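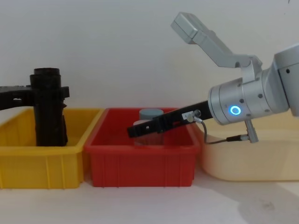 Check what your grippers do on power-up before you touch any motion code, wrote a commenter under my last post, and I wish I had listened a week sooner. So this is the follow-up, with a better description of the fault and (I hope) a better question.

Gripper lets go of the container when I clear a protective stop

posted by binrow_betty

I'm building a two-arm sorting cell at our shared workshop in Revdale. The project is called Cuno and I'm having more fun with it than anything I've built in years! Two arms, plastic bins side by side, a bunch of cylindrical containers that have to go from one bin to another. Both arms run from one Kamska controller, and each gripper has its own cable back to the cabinet. When it works it is a joy to watch.

When it doesn't, it goes like this. Something causes a protective stop, usually an arm brushing the rim of a bin. Both arms freeze, as they should, and the gripper keeps its hold on the container. Great. Then I clear the stop from the pendant, and before I've asked for any movement at all, the gripper on the right arm opens wide, closes, and opens again. Whatever it was holding drops. If the arm happened to be over a bin, no harm done. If it was high up between bins, the container lands on the table and rolls off. 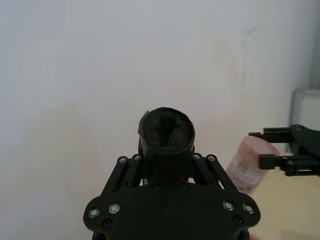
The left arm never does it. Same gripper model, same firmware as far as I can tell from the menu, and I've swapped the fingers over in case it was something silly like a worn tip. The fault stayed on the right side.

I went through the May log last night. 453 transfers, 16 drops, and every one of the drops came within moments of a cleared stop. None in normal running. So I don't think it's grip force, and I've stopped fiddling with that setting (I had it up far enough to leave a dent in one lid, sorry lid).

What worries me more than the dropped containers is my own hand. The natural thing to do after a stop is reach in and take the container away, and I've been doing that with one hand while pressing clear with the other. Then the fingers move without being told. I got a pinched knuckle out of it. No real damage, but it made me think.

Things I've tried:

Lower speed. Fewer stops, same drop after each one.
New gripper cable on the right. No change.
Restarting the whole cabinet. Both grippers open and close at startup, which I understand is normal.
Clearing the stop with nothing in the gripper. It still does the open, close, open.

Does anybody know why one side would do this and the other wouldn't? And what's a sane way to get a container out safely in the meantime?

pallet_and_pivot

Ooh, I know this dance. Open, close, open is the activation routine. The gripper runs it to find its end positions when it wakes up, so your right gripper thinks it has just been switched on. You saw the same thing on both sides when you restarted the cabinet, which is a really useful clue and you were smart to write it down.

There are two ways it could get that idea. Either it is losing power during the stop, or your program is telling it to activate again afterward.

Power is quick to check. Look at the status light on the gripper's own module in the cabinet, run an empty cycle, trigger a stop, and watch whether the light goes out. Keep well back while you do it. If it goes dark, the right gripper is fed from the switched supply, the one that drops out on a stop, and the left one is on the supply that stays live. I found exactly this on a used cabinet once. The two terminals sat next to each other and somebody had landed the wire one slot over. Have a person who knows cabinets move it, with the main switch off and locked.

If the light stays on, open the recovery part of your program. In the Kamska editor it's the block that runs after a clear, and it's separate for each arm, so the two can easily be different. Look for an activate command on the right side. A lot of people paste the startup block in there to save time. What you want is a check first: ask the gripper whether it's already active, and skip the command if it says yes.

Also look at the reconnect timeout. I run 2,000 milliseconds. If yours is very short, the program may decide the gripper is missing and start it up from scratch.

For getting the container out, until this is fixed:

1. Leave the stop in place. Don't clear it.
2. Hit the emergency stop as well, so a stray clear from anyone else does nothing.
3. Treat the fingers as if they could still move. An emergency stop holds the arms, but on some setups the gripper stays powered, so look up which kind you have before you put your fingers near it.
4. Support the container from below, away from the finger tips, and use the manual release in the gripper manual. Don't pry.
5. Step back, both hands clear, and only then reset.

And please, no more one hand in and one on the pendant! The knuckle was a cheap lesson.
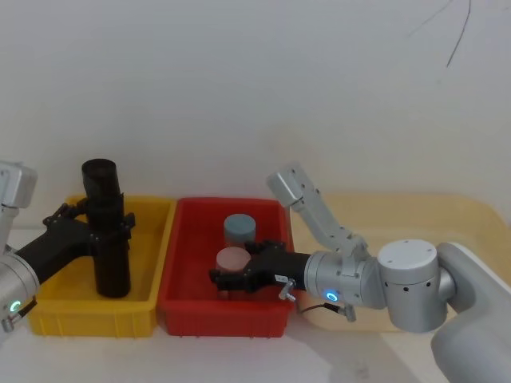
shopfloor_sunday

just put a towel under it lol. my containers bounce fine

ok more useful, check the firmware again, but on the gripper itself and not in the menu. mine is a Wanigasekara and the menu showed the same version for both because it only reads the first one it finds. one of them was still on version 2 and did weird stuff at every reset. updated it and it stopped. no idea if yours are the same make

binrow_betty

Found it, and it was the second thing on pallet_and_pivot's list! The module light stays on through a stop, so power is fine. But the right arm's recovery block had a bare activate command in it, pasted there by me, back when I only had that one arm. The left block was written later and has the check.

I copied the check across and ran a batch of stops with the area clear. The gripper holds on every time now. I'm going to read the firmware version off each gripper too, because that menu thing would explain a different oddity I've been ignoring.

The removal steps are printed and taped to the cabinet door. The manual says my emergency stop leaves the gripper powered, so step 3 is in red.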